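Skip to content
Home Laundry Kitchen Garden Mending Contact

We use cookies to keep this site running and to see which pages get read. Accept Manage settings

How to get yellowing out of white cotton shirts and tops

2018-02-12
Reading time: 6 minutes

White cotton goes yellow for a few different reasons, and the treatment depends on which one you have. Underarm stains come from sweat reacting with antiperspirant. A yellow collar is mostly skin oil. An all-over cream or grey tinge is usually detergent and minerals left in the fibres, and hard water makes it worse. Tops that have been stored for a long time can also yellow along the folds.

The method on this page uses oxygen bleach, sold as sodium percarbonate or under various laundry soaker names. It works on all four types, although old underarm stains may need two rounds. It is safe on cotton, linen and most polyester blends. Do not use it on wool or silk.

What you need

A large bucket or a laundry tub with a plug
Oxygen bleach powder, plain, with no added colour
Dishwashing liquid
Bicarb soda
White vinegar
An old soft toothbrush
Rubber gloves

Check the label first

Look for the care tag in the side seam or at the back of the neck. If it says not to bleach, with a crossed-out triangle, leave oxygen bleach alone and stick to a mild detergent soak. A triangle with two diagonal lines inside means oxygen bleach is fine but chlorine is not. An empty triangle means either is allowed.

I don't use chlorine bleach on yellowed shirts at all. It can react with what is left of the sweat and leave the patch a darker yellow than when you started. It also weakens cotton over time, and it will permanently discolour anything containing elastane.

Sort by the stain

Do this in daylight, near a window if you can. Warm globes make everything look cream. Spread each top out flat on a bed or table and check the cuffs, collar, underarms and front, then turn it over and check the back. Long sleeves need a proper look along the underside, where they rub on desks and benches. 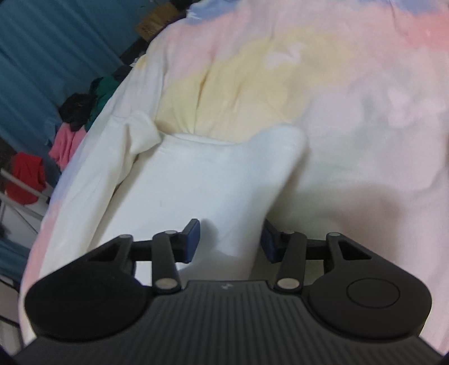 Photo: Agnese Kļaviņa

Put anything with marks in one particular spot in one pile and anything with an all-over tinge in another. The first pile gets pre-treated. The second can go straight into the soak.

Pre-treating collars and cuffs

Wet the area with warm water. Rub in a few drops of dishwashing liquid with your fingers and leave it for 20 minutes. Brush gently along the weave with the toothbrush, then rinse. Dishwashing liquid is made to lift grease and it does the same job on skin oil.

Pre-treating underarms

Mix three tablespoons of bicarb with one tablespoon of water to make a paste. Turn the shirt inside out and spread the paste over the stain. Leave it for an hour, then brush it off and rinse.

If the fabric feels stiff or waxy, that is antiperspirant build-up. Sponge it with white vinegar first, wait ten minutes, and rinse well before the bicarb goes on. Don't mix the two together. They cancel each other out and you end up with salty water. And never let vinegar anywhere near chlorine bleach, which gives off a dangerous gas.

The soak

1. Put the gloves on and open a window.

2. Dissolve the powder in a litre of hot water from the tap. Follow the amount on the packet. Stir until there are no grains left, as undissolved grains sitting on fabric can leave pale spots on anything printed.

3. Pour this into the bucket or tub and top up with warm water. You want it comfortable to the hand through a glove. Cold water will work but takes far longer.

4. Put the tops in and push them right under. Trapped air will bring the sleeves up, so squeeze it out. A dinner plate on top keeps everything down.

5. Leave for six hours or overnight. Don't put a tight lid on the bucket – the solution gives off oxygen and the pressure has to go somewhere.

6. Lift the tops out and look at them before you rinse. If the marks are paler but still there, make a fresh solution and go again. The old one will have lost its strength by then.

Never mix up a batch and keep it in a spray bottle for the same reason as the lid.

Washing and rinsing

Wash on the warmest setting the tag allows, with slightly less detergent than usual. Too much detergent is how a lot of whites go grey in the first place. Run an extra rinse. Half a cup of white vinegar in the softener drawer helps to clear residue in hard water, but skip the fabric softener itself. It coats the fibres and holds on to body oil.

Keep the dryer out of it until the stain has gone. Heat sets whatever is left. Hang the tops on the line in full sun while they are still damp. Sunlight has a mild bleaching effect on cotton, and turning them inside out puts the underarms where they will get the most of it.

If it doesn't work

Rust marks look like yellow or orange dots and will not respond to oxygen bleach. Use a rust remover made for fabric. Lingyun Ding wrote in to say that lemon juice and salt left in the sun worked on a small mark on a pillowcase, and it is worth trying before you buy anything.

Some white polyester turns yellow because the optical brightener in it has broken down. Soaking can't bring that back. A laundry bluing product will disguise it – use a very small amount, well diluted, and keep the fabric moving.

Keeping whites white

Wash tops after each wear, even when they look clean.
Let antiperspirant dry fully before you get dressed.
Wash whites on their own.
Don't overfill the machine.
Put clothes away clean and completely dry, and keep them out of plastic bags and cardboard boxes. Both can cause yellowing. An old cotton pillowcase is better.

For whites that see a lot of wear, such as school shirts, I do a short soak of an hour at the end of each month. The next one here will be in March, when the summer sunscreen has had time to build up on the collars.

Get new laundry guides by email. Enter your address to subscribe. Unsubscribe at any time.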